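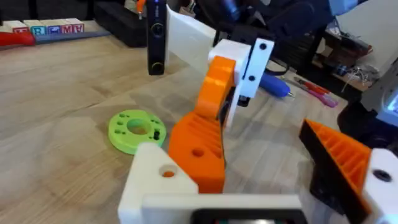
Issue 200, page 3

Fewer recordings, same robot: the Eletti lab throws most of its data away

2021-09-10

I went over to Mirkham to hear about a paper and ended up staying until the building lights went off, so forgive me if this runs a bit longer than my usual item. The paper is from the Eletti project, it's about how you pick which recordings to teach a robot arm from, and I think it's the most useful thing I've come across all year for anyone running a small lab on small money.

Some background first, for readers who skipped my piece on this in the spring. The Eletti people teach their arms by showing. A person steers the arm through a job, everything gets recorded (the joints, the grip and the cameras, with a small one riding at the wrist so you get that close view past the orange fingers), and then a program is trained to do the same job without the person. Do it badly and the arm copies your bad habits. Do it well, many times over, and you get something that can drop a peg into a hole even if you've shifted the part a bit. The trouble is the "many times over". It eats afternoons. Everybody in the field moans about it and everybody keeps doing it, me included back when I had a bench of my own.

Rongrong Pan started wondering last October whether the pile they already had was helping as much as they thought. By then it stood at 3533 recordings, made by whoever was free, on good days and bad ones. Some were lovely. Some had a long dither in the middle while the person steering stopped to think or talk to someone. All of it went into the training in one lump, which is what most of us would do, and is certainly what I did.

Her method, written up with Chenxi Li and called Lomenau in the paper, is a way of sorting that pile before you train on any of it. It looks only at the short stretch of each recording just before the fingers close on something. A small model watches the wrist view in that stretch and tries to guess the next movement. If the guess is nearly right, the person was moving in a way the camera can explain: the thing they were heading for was in view and they went for it. If the guess is miles off, either the person was using something the wrist camera couldn't see, or they changed their mind. Lomenau ranks every recording on that one score and keeps the ones near the top, with a check so that it doesn't keep the same easy reach over and over. I do like that check. My first thought on hearing the idea was "surely you'll just end up with all the dull ones", and I was rather pleased with myself until Chenxi turned to the page where they'd dealt with it!

So what happened? They kept 200 recordings and trained on those alone, then trained a second copy on the full pile, and ran the two on 4 jobs: putting a peg in a disc, bringing two halves of a toy together, passing a part from one arm to the other, and lifting a part off a peg. In three of them the copy trained on the small set did as well as the one trained on everything, and in the peg job it did better, with far less of that nervous hovering over the hole that I always find painful to watch. The hand-over was the one that went the wrong way. There the small set lost, and not by a whisker.

Wait, I should be straight about the sums, as I muddled this on the phone to the editor. That's three out of the four where the small set held its own or won, and the peg job is one of those three. One loss, the hand-over.

Jianhua Tang, who wrote the part of the paper on the hand-over, reckons the score itself is to blame. When one arm passes something to the other, the person steering is watching the second arm, and a lot of what they do makes sense only if you can see it. The wrist camera on the first arm often can't. So the score marks those recordings down as messy when they were perfectly sensible, and out they go with the rubbish. He wants to score both wrists together, or let the fixed camera over the bench have a say. Chenxi thinks that will slow the sorting down so much that you lose the point of it. They have been arguing about this for weeks, very politely, and I had a go at taking a side and was told by both of them that I'd misunderstood the other.

There's a bit of local shorthand you'll need if you read the paper. A "Tang" is a stretch of recording where one arm is holding still for the other one's benefit, named after Jianhua because he kept pointing them out in meetings — he's put up with it so far. The authors cut Tangs out of the scoring for the single-arm jobs and leave them in for the rest. I'd have liked to see what happens with them left in everywhere, and I said so, and I gather it's on the list.

Dehua Hou runs the bench itself and was the person I most wanted to pester, as I'm forever interested in the dull practical side. He told me the sorting takes less than an hour on the one desktop they own, and that the big change for him has been in how he plans a session. He used to book people for as long as they'd stay. Now he asks for a short go, runs the score over it during lunch, and has them come back only for the jobs where the pile looks thin. People steer better when they're fresh, he says, and I believe him (my own recordings after three o'clock were a disgrace).

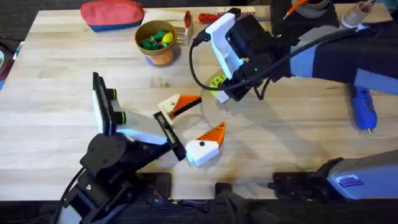 Can you use this if your recordings were made on a different arm?
It should work on any arm that records a wrist view, though the small guessing model has to be trained again on your own recordings first.

Now for the grumbles, and I've got a few. All of this comes from a single lab, on a single type of bench, with light parts and toys. I'd want to see it on something heavier, or something floppy like cloth, where what you see just before the grip tells you a lot less about what's going to happen next. The paper is also a bit shy about how the size of the small set was picked. Rongrong was open about it when I asked: they tried a few sizes, and this was the smallest that didn't fall over on the toy. Fair enough, but put it in the paper, please.

And there's the question of who made the good recordings. Oriana Quezada, who looks after the people side of the project, noticed that the top of the ranking leans heavily towards the folk who have been steering longest. That's hardly a shock, but it does mean that a new lab with new hands may find its own pile has a much thinner top layer. She's now having beginners watch a handful of the best-scored recordings before their first turn at the controls, to see if that pulls their scores up. It's early days and she wouldn't give me a figure, however nicely I asked.

What I'd like is for somebody outside Mirkham to have a try. The sorting code is being tidied up and the lab means to put it out along with the small set, so you could train on exactly what they trained on and see if your arm hovers or not. The full pile may follow if they can find somewhere to store it — the wrist video is enormous. Chenxi is happy to hear from anyone with an old heap of recordings on a disk somewhere, the messier the better, and if you send yours in before the clocks go back there's a fair chance it will be in the next round of tests. I've already dug mine out. The first one I opened was mostly me steering the arm into the edge of a tray.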